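How I run a toy swap table (and get home before tea)

I've been doing the toy swap at our hall since April and I get asked the same things every time, so I'm writing it all down. You don't need much money or much help for this. You need tables, cloths, some tokens and a good shout if the place gets noisy.

Step 1: Ask for the right toys

Be fussy on the poster! The first time I just wrote "toys welcome" and got a 1647-piece jigsaw of a harbour with (I'm told) every piece present. Is it still in my spare room? Yes, it is. Now I ask for things a child can carry home in one hand: balls, soft toys, small figures, cars. No batteries, nothing with a cord, and nothing bigger than a shoebox.

Ask people to wash soft toys before they bring them. A cool wash inside a pillowcase does most of them, and you dry them flat.

Step 2: Make your tokens

One toy in, one token out. I cut mine from old cereal packets and stamp them with a star. Make 200, even if you think 100 will do, as plenty go home in coat pockets and never come back. Prys Eynon does his in felt, and they're lovely, but I haven't the patience.

Step 3: Cover the tables

Plain dark cloth is best. Patterned cloths make everything look like a jumble sale, and small things vanish on them. I like green and I buy it off the roll, then leave enough to hang over the corners. Don't bother hemming it.

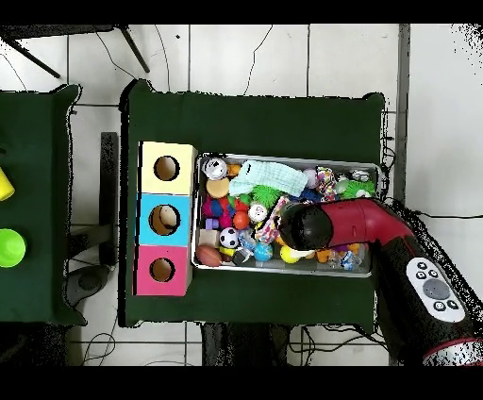
Step 4: Sort before the doors open

Give yourself a full hour. On a Friday I'm in by half past two and we open at four. Tip everything out, then sort it by size and forget about age, because parents will argue with you about age until the lights go off. Anything sticky goes in a bag under the table to be wiped later. Anything cracked goes in the bin, and be quick about it or you'll start feeling sorry for it.

Trays beat deep boxes every time. With a deep box the little ones empty the whole lot on the floor to reach the bottom, and then you're on your knees until closing. A shallow tray lets them rummage. 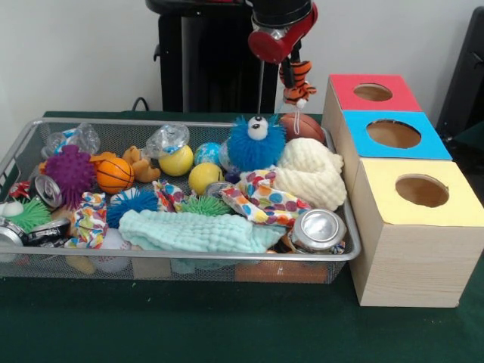
A full mesh tray, with the tiger and the cube stack.

Step 5: Run the swap

Tokens at the door, one person on each table, and let the smallest children go first for ten minutes. Ka-ming Lu taught me to keep a few nice things back for the second half, so the latecomers aren't left with the odds and ends. It works a treat.

If two children want the same toy, I do heads or tails. No discussion, and I don't do best of three!

Top the trays up little and often. A heaped tray looks generous, and a thin one makes people drift off to the biscuits.

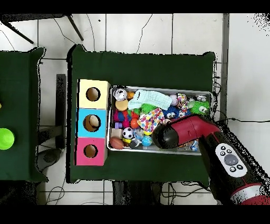
Coloured boxes on the left, mixed tray on the right.

Step 6: Pack up

Leftover soft toys go in one sack and hard toys in another, both labelled with the month. Shake the cloths outside, fold them while you've still got someone to hold the other end, and count your tokens so you know how many to cut for next time.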